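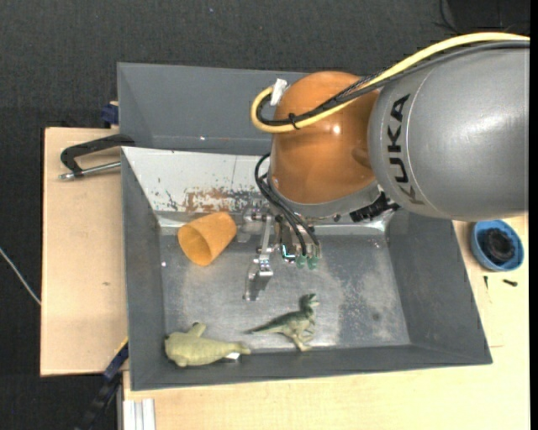
I have been sorting my spare parts for two evenings now, and the most difficult question was what to keep them in. My cardboard boxes from the Mekness move became soft at the corners, and small things were hiding under the flaps. What I want is a gray metal bin with sloping walls, wider at the rim, so the hand goes in easily and the last screw is not stuck in a straight corner. A pale wooden surface on both sides of the bin is also good, because you can put down what you take out.

In the shop in Curholm they had 2 sizes. The small one cost 139 and the big one was far too heavy for my shelf. I bought the small one and carried it home on the bus – my arms still remember this.

My order is simple. Screws and hinges go in jars, cables get a tie and a piece of white tape with the name written on it, and everything that is bigger than my hand goes in the bin. I threw away 3 bags of things which I kept since Grillbridge. One of them was full of chargers for phones I do not own anymore.

The old Bilgin drawer unit stays for now. Two drawers do not close well, and I think the wood has moved a little in the winter. In January I will try candle wax on the runners – if somebody has done this, please write to me if it left marks.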